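Office Diary, Dellow Handicap Desk
July, Tuesday, 7:40 a.m.

The desk opened early to settle the line for the second leg of the Cáceres tie. The overnight sheet had Plandaser as favorites by a goal and a half. The desk reviewed that figure against the first leg and the travel schedule and reduced it to one goal. Mr. Frade asked that his objection be recorded. His view is that Plandaser at home should never be offered at one goal while their regular back line is fit, and he would have kept the number where it was.

The first leg ended level. Plandaser had the better of the ball for most of the evening and did little with it. The away side defended deep, took few risks after halftime and appeared content with a draw. Members who followed the desk's published selection lost their stake, and the ledger has been marked accordingly. That is the third straight loss on a home favorite, and the desk has agreed to make no more than one such selection per round until the end of the month.

9:15 a.m. Ms. Begović presented the season ledger. The desk has now published 208 selections against the handicap. The record remains slightly ahead on the year, though most of the margin was earned before the spring break. Totals have done better than sides. Her recommendation, which was accepted, is that the weekly column lead with the totals and carry the sides underneath, with the reasoning for each kept to one paragraph.

Mailing list stands at 2433 subscribers. Several have written to ask why the column no longer quotes a price beside each selection. The desk's position has not changed. Prices move between the time of writing and the time of reading, and a quoted price that can no longer be had causes more complaints than it settles. A short note to this effect will run at the foot of the next column.

11:00 a.m. Selections for the round were agreed as follows. Cedusura, receiving a goal and a half, away. They have lost often this season but seldom by a wide margin, and their new goalkeeper has steadied them. The under in the Cáceres match, on the grounds that neither manager will open up the game before the last half hour. No selection on Plandaser. Mr. Frade has taken them in the staff competition, as is his right.

The stake per selection stays at one unit. A proposal to allow two units on totals was discussed and held over. Ms. Begović would like to see about 300 selections in the ledger before the staking plan is changed, and the desk saw no reason to hurry.

3:30 p.m. Word came that Cedusura's captain had trained apart from the squad. The club has given no reason. The selection stands, but the column now carries a line advising members to wait for the team sheet. Copy was closed at 4:20 p.m. and sent for proofing. One error was found in the kickoff time for the late match and was corrected before release.

To be taken up next week: the wording of the rule on postponed matches, and the date of the half-year review.

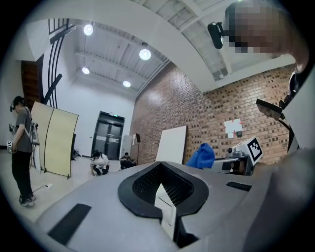
Tuesday, upper right: a head-mounted camera device.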